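**Folding knitwear to fit a rectangular basket**

Ishbel Urquhart

I'm moving winter knits out of a drawer and into open woven baskets. Folded flat they slump, and the long pieces won't stay square. Is there a standard fold? The table is 700 mm deep.
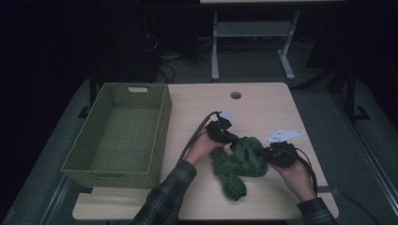
Dirk Eichhorn wrote back that the bunching has to come out first. Lay the knit flat, smooth from the centre, fold lengthways in thirds, then roll loosely from one end. Don't pull on the ribbing — it stretches.

Vesum

I just roll mine. Been in the basket since January, no complaints.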